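Lab notebook, the personal one. March, 9:40 p.m.

Home late and too wound up to sleep, so I'm writing. We finally got the Kurkberg gripper on the arm this afternoon and I love it already! After a month with the old Anix jaws, which close like a stapler, it felt like getting new glasses. Yareli had the adapter plate ready before lunch, Fulgencio found the right bolts in the drawer where he swore they weren't, and by two we were picking.

The plan was 80 picks with each gripper, same objects, same order, same controller settings. Anix went first and dropped the soap bottle over and over, same as last week. Then the Kurkberg, and oh, the way it eases onto things — you can hear it slow down before it touches. It held the soap bottle, it held the bag of rice, it held Davoud's awful rubber duck. The only thing it hates is the flat tin. The tips are too round for it, they ride up over the rim, and I want to try filing a spare pair before I give up on that one.

Speed is the other question. Davoud thinks we can take the wrist up to 194 degrees a second and I said let's stop at 136 until the camera keeps up. Our little wrist camera is fine when the arm creeps and hopeless when it swings.

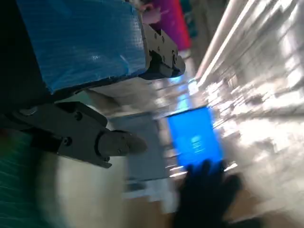

Jacinto wants to borrow the Ochoa camera from downstairs, the one with the faster shutter, and run the two side by side on the same swing. I'm all for it. If it works we could keep the jaws in focus through the whole move and I could stop guessing when the grip starts to slip. It costs almost 500, so we'd better be nice to it.

Also the cable. It rubs on the wrist joint past a half turn and I keep forgetting to write that down. Writing it down now.

Tomorrow: tips, tin, cable clip. Ask Tonantzin whether Murnero still sells the softer pads, the gray ones, and get in by seven so I have the arm to myself for an hour.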